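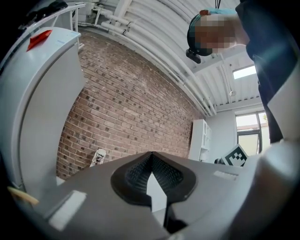
The hand-held gripper at the Bornia shared workshop, with its black textured fingers closing to a point.

Workshop's $300 gripper draws interest, and a few doubts

May 4, 2019 - Members of the Bornia shared workshop are building a hand-held gripper that they say will let anyone teach a robot arm to do chores. The parts list comes to $300. The claims made for it run a good deal higher.

The project is called Terero. Its idea is simple enough: a person carries the gripper around, picks things up with it, and a recording of those movements is later used to train a machine. The gray body houses a pair of black rubber fingers with a dotted grip surface. Plans are posted on the workshop's site, where they had been downloaded 344 times by the end of last week.

Downloads are cheap. The same page lists 2 finished copies outside the workshop, and the group could not say whether either one is in regular use.

A notice on the workshop door promises "a helper in every kitchen." Pressed on that, the builders pulled back some. What they have so far is a tool for making recordings. They do not own an arm to play them back on, and the one they would like, a used Zirnon, is listed at more than the group has raised.

The group has made 625 recordings since October, most of them of one person picking up small items and setting them down again. Whether that is a lot depends on who is asked. The builders call it a strong start. They also concede that a good share were made in the same room, in the same light, by the same few pairs of hands, and that nothing has been trained on them yet.

There is also the matter of wear. The fingers are on their third design, after the first two tore at the base. Members blame a bad batch of rubber from a local supplier, Khumalo. Khumalo says the material was never sold for that purpose and that the data sheet says so plainly.

None of this makes the gripper a bad piece of work. It is tidy, it can be put together with hand tools and a borrowed printer, and the instructions are better than most - the wiring page alone should save beginners an evening. As a way to learn about mechanisms, it may well be worth the money. As a step toward a kitchen helper, it has yet to be tested.

The group plans to hold an open evening once it has an arm. It has not set a date.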